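Subject: Re: [workshop-robotics] Two-arm cell, bench 9: wall panels and bag handling
To: Tristthorpe Shared Workshop, robotics list

Members of the list,

The bench 9 group thanks those who replied on Tuesday. The message to which this one responds is quoted in part.

> The Nakus group requests further detail before it commits
> to the same layout. In particular: (a) how the printed
> panels are joined at the corners, (b) whether paper bags
> can be handled by the standard fingers, and (c) whether
> both arms may share a single rail. We have 2 arms on order
> and would prefer not to drill twice.

Replies are given in the order of the questions.

(a) Wall panels and corners

The terrazzo print is fitted to each wall, and the joints are covered with metal trim. Panels should be cut after the trim has been offered up. Our first set was cut to 1000 mm and had to be trimmed again on site. The marble-pattern work surface goes in before the walls. 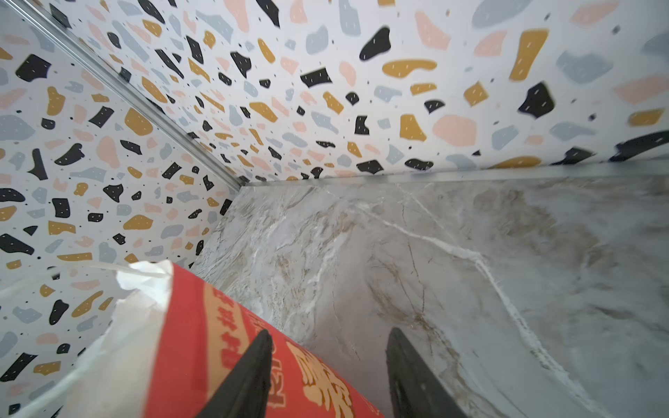

(b) Paper bags and fingers

The standard dark fingers have been retained. The Lammers set remains in the cabinet and may be borrowed by any group. For paper bags we recommend a slow approach with the fingers well open, and a grip on the body of the bag below any folded top. Crumpled paper gives an unreliable edge for the wrist camera, and the group has recorded 176 attempts to date with the intention of improving this.

The second arm is normally parked behind the item while the first one is being positioned. 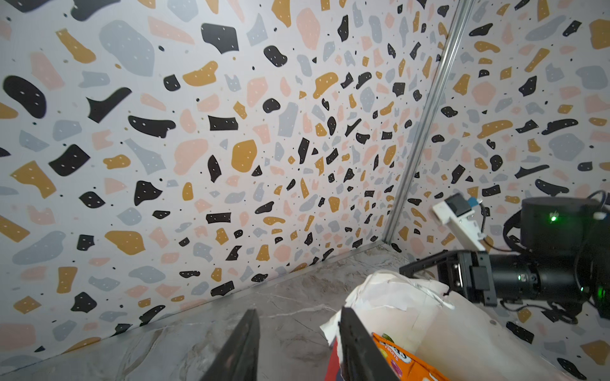 Speed limits for both arms are held in the Jolix configuration file in the shared folder. Groups are asked to copy that file before making changes to it. The October version is the current one.

(c) Shared rail

Both arms are bolted to one aluminum rail through black mounting plates. We see no objection to the Nakus group doing the same, provided that the spacing is settled before the plates are tightened. The cable conduit on the left arm needs generous slack above the gripper, and its length should be checked with the forearm extended.
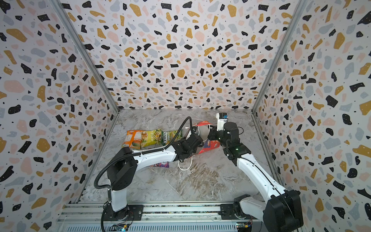
Bench 9 cell, both grippers on the red and white package.

Drawings of the rail and plates will be lent on request. Requests should be sent to the list and not to individual members.

Respectfully,
The bench 9 group
Tristthorpe Shared Workshop

Contact the list owner | Copyright Tristthorpe Shared Workshop | Back to top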